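Lindasari Growers Association > Meetings > Minutes

Home | About | Members | Packhouse | Minutes | Contact

Filed under: General Meetings, Citrus & Produce

Minutes of the General Meeting held 8/4/18, Lindasari Hall

Chair: Tipene Pryor. Quorum was met. Apologies were received from the Nepia Road members.

1. Previous minutes
Accepted as circulated, with one correction. Under item 4, "rootstock trial" should read "rootstock order". Moved and carried.

2. Water allocation
The chair reported that the draft schedule for the Moltach channel has been received. Delivery will move from a seven-day to a nine-day rotation once the lower gate is rebuilt. Members on the east lateral asked whether the rotation would be measured from gate opening or from first flow at the block. The schedule does not say. The chair will write for clarification. Members with sandy ground were advised to check emitter output before the change, as longer intervals will show up any uneven lines.

Combined draw for the previous quarter was 831 units against an allowance of 1,000. Unused allowance does not carry over.

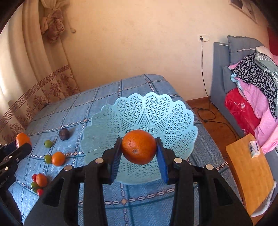

3. Packhouse charges
The Fusow packhouse has given notice of a revised rate per bin. The new rate applies to fruit received from September onward. Bins already booked stay at the old rate, provided the booking slip is presented at the scale. Slips without a block number will be refused. Last season 111 slips were returned for this reason and the affected bins were held over to the next run.

A member asked whether mixed bins would still be accepted. Oranges and tangerines must be booked separately. Tomatoes go through the other door and are charged by tray.

4. Grading and sizing
Discussion of the large-fruit category. The present ring set tops out below the size that several members are picking from older trees, and oversize fruit is being paid at juice rate. Two proposals were put:

(a) add one ring above the current maximum;
(b) leave the rings as they are and sell oversize fruit at the gate.

Proposal (a) was carried on a show of hands, subject to cost. Surface scarring was also raised. The existing rule stands: dry, healed marks are accepted in second grade and open marks are rejected. 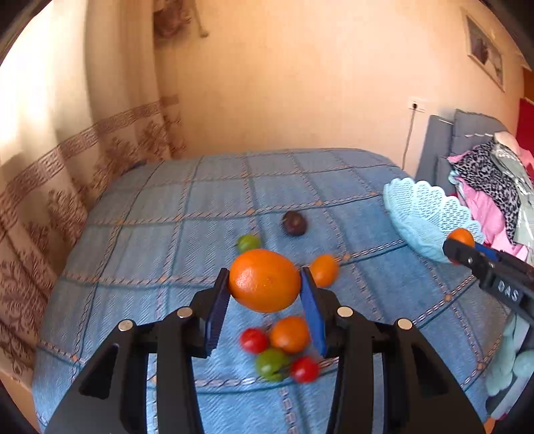

Item 4: large orange, with smaller produce.

5. Scale insect
Reports of scale on the western blocks. Sticky tape on young wood is to be checked weekly and the tape dated. Oil spray is not to be applied to stressed trees or in the heat of the day. Members should record the rate used and keep the record with their spray diary, as the packhouse may ask for it at intake.
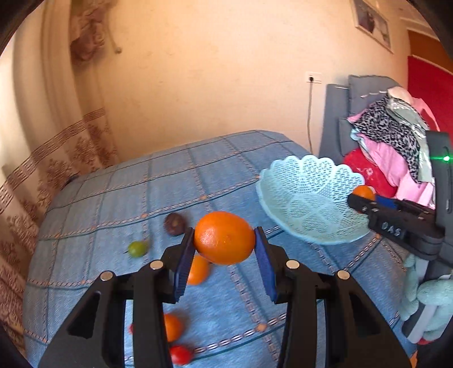
The shared sprayer is available again with new nozzles. It must be returned flushed. The key is held at the hall.

6. Accounts
Opening balance, receipts and payments were tabled. Payment of 188 to the hall for use of the room was approved. Two subscriptions remain outstanding and reminders will go out with these minutes.

7. Other business
The road sign at the Nepia turnoff is down. The chair will report it. A request to change the meeting start time to 6:30 was deferred to the next meeting.

Actions
T. Pryor: letter on channel rotation; road sign; ring price from Fusow.
All members: block numbers on booking slips.

Meeting closed at 8:50 p.m.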